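Blanchisserie : travailler à côté du bras, nos astuces d'atelier

Notes prises sur le coin de la table, mises au propre vite fait. Pour les collègues de Puredham et pour les petites blanchisseries qui nous écrivent. Pas un manuel. Complétez.

Avant le bras

Le tri d'abord. Toujours. Le blanc avec le blanc, éponge à part, draps à part. Chez nous le bras prend le linge plat, le reste passe encore à la main. Une taie oubliée dans une pile de draps et c'est l'arrêt.

Secouer les draps à deux avant de les poser. Un coup sec, on lâche. Ilham Kabbaj faisait ça déjà du temps de l'ancienne calandre, le geste n'a pas changé.

Ne pas tasser les piles. Les coins vers soi, l'ourlet large à gauche. Si on inverse, il faut tout retourner après, et le dos s'en souvient.

Vider les poches des tabliers (stylos, bouchons, trombones). Brahim Amrani garde un bocal pour ça, à côté du lavabo. Plein tous les mois.

Pendant

Laisser de l'air entre deux pièces quand on peut. Quand elles se touchent, surveiller la prise, surtout blanc sur blanc. Les pièces froissées demandent plus d'attention que les lisses, on les défroisse du plat de la main, bras à l'arrêt. Jamais en marche. JAMAIS.
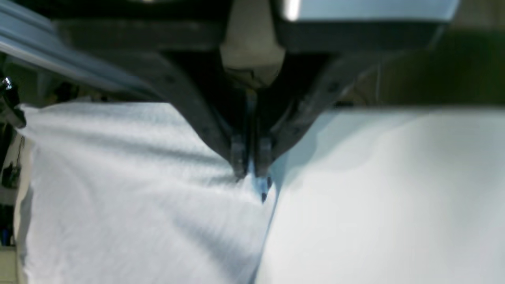
Le bouton pause se presse sans demander la permission. Au début on n'osait pas. Mostafa Belkadi a fini par l'écrire au feutre sur le pupitre : « pause = normal ». Depuis ça va mieux, on rattrape un pli en dix secondes au lieu de refaire le chariot.

Essuyer les doigts de la pince à chaque changement de lot. Chiffon sec, pas de produit. Les peluches s'y collent, surtout avec l'éponge neuve. Manches relevées, cheveux attachés, badge dans la poche.

Pour les taches : pince à linge bleu sur l'ourlet, bac de reprise, on ne relance pas la pièce. Détachage au savon de Marseille, brosse souple, rinçage froid. Le sang jamais à l'eau chaude, on le répète à chaque nouvelle personne et chaque fois il y en a une qui essaie.

Ce qui a changé pour nous

Les épaules. Avant, 2520 pièces par semaine à la main, maintenant 1822, le reste va au bras. Moins de levées, plus de regard. On fatigue autrement, les yeux surtout, et debout au même endroit. Demandez un tapis épais, nous on a attendu jusqu'en juin pour l'avoir.

Faire tourner les postes toutes les deux heures : tri, bras, reprise, emballage. Quatre postes, quatre personnes. Cyrill Fankhauser voulait fixer quelqu'un au bras toute la journée, essai d'une semaine, abandonné. Trop monotone et on perd la main sur le repassage des chemises.

Point paye : la formation au pupitre compte en heures de travail, pas en pause de midi. Faites-le mettre par écrit. Ilham Ezzat a le modèle de lettre, lui demander.

Le bruit aussi. On parle moins d'un poste à l'autre qu'avant. Du coup on a gardé le café de 10 h tous ensemble, machine coupée.

Fin de poste

Bras en position haute, table dégagée, bac de reprise vidé. Noter les arrêts dans le cahier, même les petits, avec l'heure et le type de linge. Sans le cahier le technicien de Sendeck repart sans rien changer, on a donné.

Filtre à peluches du séchoir : tous les soirs, pas un soir sur deux.

Reste à écrire la partie sur les housses de couette, celles à boutons posent encore probleme. Si quelqu'un a une méthode, la glisser dans le cahier, dernière page.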